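4.2 Where the late-round catchers went

I'll admit I started this part of the study because I grew up watching bad backup catchers at Foltbridge and wanted to know what became of them. So I pulled the club's old rosters, plus the ones from Pornari and Gezer, and ended up with 259 players drafted or signed as catchers. Only 11 of them were ever moved to the mound, which surprised me (I'd have bet on a lot more!). The arm is usually the first thing a scout writes down about a catcher, so you'd think the clubs would try it more often.

Most of the moves came in March, while camp was still open and a guy could throw on a back field without anybody keeping score. I treated a player as converted once he had pitched in 5 league games, so the poor catcher who mops up a blowout doesn't count. 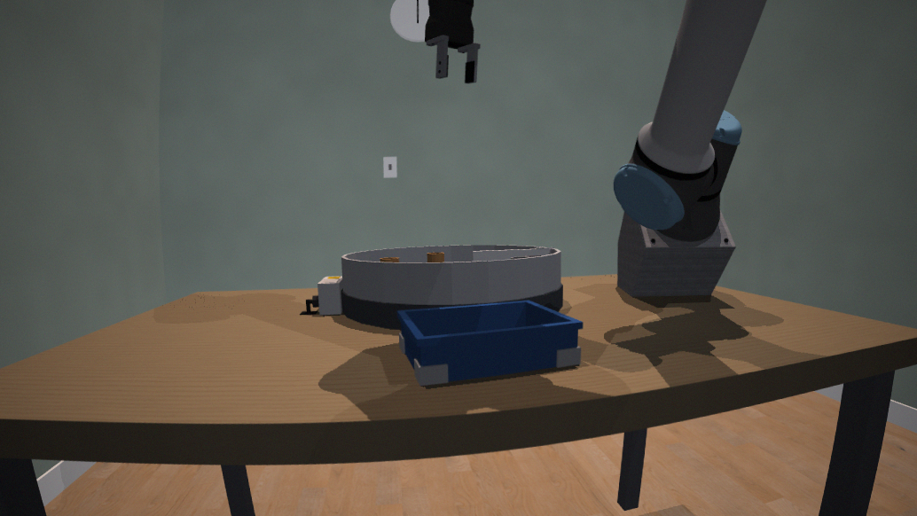
Figure 2. Rendered table with a dark blue open-topped bin.

What I didn't expect was how much the timing mattered at Gezer. The club liked to wait until a catcher had stopped hitting altogether, and by then he'd caught so many innings that his knees and his confidence were both shot. Pornari moved its catchers earlier and kept them in the bullpen longer. I ran the numbers in Firex with and without the short-season clubs and the gap stayed put, though with groups this small I wouldn't lean on it too hard. Section 5 picks up the walk rates, where things get messier.

Filed under: Baseball Research, Player Development
Print this article | E-mail this article
Contact us | © 2020 Foltbridge Baseball Papers | Back to top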